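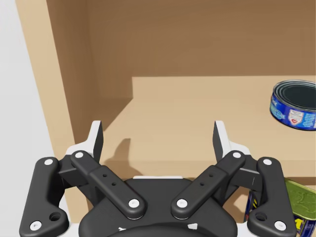 Posted by Oksana Melnychuk on a Monday in Office Air and Light | 2 comments

Our floor at Briten faces north. The windows are tinted, the ceiling panels were replaced with cool white LEDs in November, and the desk I was given is the second one in from the glass. I have kept a light meter in my drawer since then and I write down what it says at 10 a.m. and 3 p.m., because I wanted to know what the desk gets before I asked anyone to move it.

The meter is a Vilida handheld, the cheap one with the sensor on a coiled cord. It reads in lux. I lay the sensor flat on the desk pad, facing up, in the spot where a sheet of paper would go. I also take a second reading with the sensor held upright at eye height, facing the way I face when I work. The second number matters more if you care about sleep and alertness, and almost every office survey leaves it out. Lighting plans are drawn for paper. Most of us look straight ahead all day.

On an overcast morning with the ceiling lights on, the desk pad reads 870 lux and the upright reading is 255. That is a large drop, and it is easy to explain. The ceiling panels throw light straight down. Very little of it comes back toward the face unless there is a pale wall or a window in front of you. I was facing a gray fabric divider.

I tried three changes, one per week, leaving everything else alone.

First, I turned the desk a quarter turn so the window was to my left and not behind me. The upright reading went up in the morning and hardly moved in the afternoon. Glare on the monitor was gone, which I had not been measuring but was glad of.

Second, I pinned white card over the divider. This cost almost nothing and did more than I expected. Matte card is better than glossy; glossy gives you a bright patch that shifts whenever you lean back.

Third, I added a desk lamp, a Lengyel arm lamp with a wide head, aimed at the card and not at the desk. With the lamp aimed at the desk the paper reading climbs and the upright one stays where it was. Aimed at the card, it raised the upright reading and left the paper reading nearly alone. I kept it on until lunch and switched it off after.

The distance from the card matters a good deal. At 18 inches the light spreads evenly. Closer than that you get a hot spot, and it is unpleasant to have one in the corner of your eye while reading a spreadsheet. If your lamp has a color setting, leave it on the middle one for a few days before deciding anything.

A few notes on the readings. Let the meter sit for a minute before writing anything down. Stand back, or your own shadow ends up in the log. Write the weather next to each number. I skipped this for the first two weeks and those rows are close to useless. If your building dims its lights automatically near the windows, find out, or you will credit a change of yours for something the ceiling did.

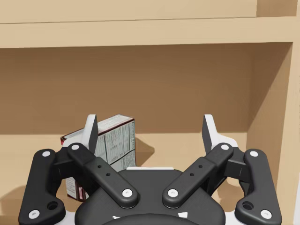 Nadiia Mykhailiuk wrote to me after the last post: I did the same thing in our office on Vemolska and got nearly nothing from turning the desk, because the building across the street blocks the sky until noon. What helped was going outside for half an hour before ten. I think you should put that first and the lamp last.

She is right about the order, and I should have said so in the earlier post. A lamp aimed at a piece of card is a small correction. Outdoor light, even under heavy cloud, is many times brighter than anything on my floor. I took the meter out to the parking lot one drizzly morning and had to change the range switch to get a reading at all.

So I added a walk. It is 30 minutes, it starts at 9:15, and it goes around the block twice. I log it as yes or no. I don't log how I feel afterward, having tried that once with a score out of ten and found that I gave everything a seven.
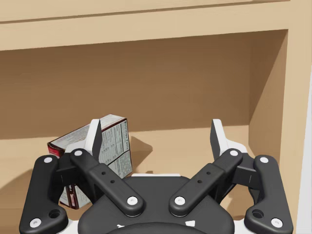
The walk has one practical problem, the calendar. Our team call used to sit at 9:30. I asked to have it moved and it was moved without discussion, so I could have asked a year ago. On days when the call runs early again I go out at lunch. The log shows more gaps on those days, mostly from rain and from people stopping me on the way to the door.

I have not settled the afternoon yet. By 3 p.m. in winter the window adds very little and the upright reading is nearly all ceiling. I am leaving it that way for now, as I would like to be sleepy at a normal hour. In spring I will take the card down for two weeks and log again, to see how much of the gain was the card and how much was the season.

The log is a plain spreadsheet with columns for date, hour, weather, desk, upright, lamp and walk. If you start your own, add a column for window blinds. I didn't, and someone on our row adjusts them daily.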